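Cans, Tumblers and a Small Green Shelf

24 November 2019

I've been sorting out what holds what at the long table. Firdevs Keskin wanted the metal cans gone, and I wanted to keep them.
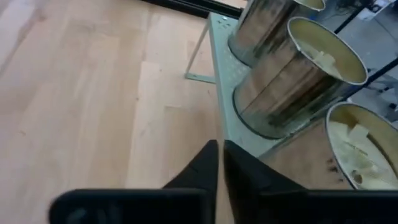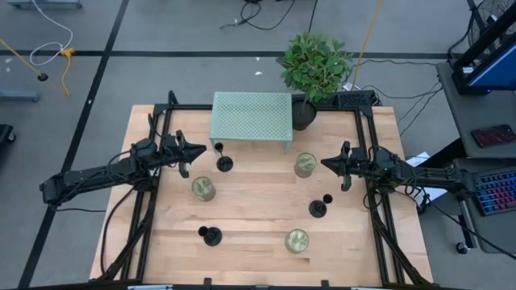
The riser with the holes in its top

2 min read

I bought the riser in March at Dunleavy, for 9 dollars. It was sold as a plant shelf, but the plant does fine without it. Most days I use it for whatever I'm tired of moving.

The cans are plain silver ones, and three of them fit on it in a row. They're tall enough that short things get lost at the bottom -- I have to tip them out to find anything.

The glass tumblers are easier. I can tell what's in them from across the room, green bits and all. They do take up more of the table when I spread them out, and I don't like stacking glass.

Firdevs says to pick one kind and stick with it. I'm keeping both for now. Next I need to oil the tabletop, and I still have to ask Lyle which oil he used on his.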